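4. Dobrar o pano pequeno

Esta secção explica a dobra em quatro do pano estampado Brunia. Para as toalhas grandes do conjunto Letell, veja a secção 5.

4.1 Preparar a superfície
Ponha a placa branca de espuma em cima da mesa. Os panos Plistudo deslizam muito na madeira, na espuma deslizam menos.

4.2 Estender o pano
Coloque o pano plano no centro da placa, com o desenho para cima. Alise com movimentos do centro para fora. A etiqueta branca deve ficar livre, fora do pano, no canto inferior esquerdo. É por ela que se conhece a posição correcta.

Nota: o desenho não é simétrico. O círculo laranja, que parece uma gema de ovo, fica no lado de cima, perto do meio.
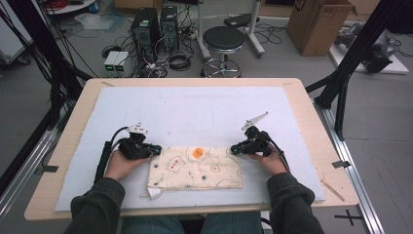 4.3 Primeira dobra
Segure os dois cantos de baixo ao mesmo tempo e leve-os até aos cantos de cima. Não puxe, o tecido fino perde a forma.

4.4 Segunda dobra
Rode o pano 90 graus e dobre outra vez ao meio. Passe a mão uma vez sobre a dobra.

Cuidado: não use ferro quente em cima da placa. A espuma pode derreter.

4.5 Guardar
Ponha o pano na caixa com a etiqueta para a frente. Se faltar a etiqueta, indique a referência 538 no pedido de substituição, ao cuidado de Vija Lepik.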